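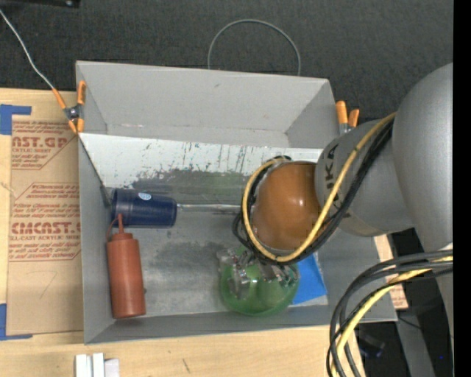

How long should a beeswax candle burn the first time you light it?

Long enough for the melted pool to reach the glass all the way around, and with my wide jars that means 3 hours, so I pick an evening when I'm staying home anyway.

I learned this with a fig candle from Lirier, which I'd been saving since March (silly, I know, but it smelled so good in the drawer!). I lit it for a quick bath, blew it out, and forever after it burned straight down in a little tunnel with a thick wall of wax left standing. I wrapped foil around the top to coax it back, and it did come back some, though never all the way.

These days I'm on the Tuso ones, number 771 on their list, which is cedar with a bit of orange peel. The label says 70 hours and I got 72 out of my last jar -- I kept a tally on the back of an envelope, because that's the kind of winter it's been. Trim the wick before every lighting, even when you're tired and the scissors are upstairs. My sister-in-law swears by the tall plain tapers from Jakora, and I've promised to try a pair at supper before I order any more jars.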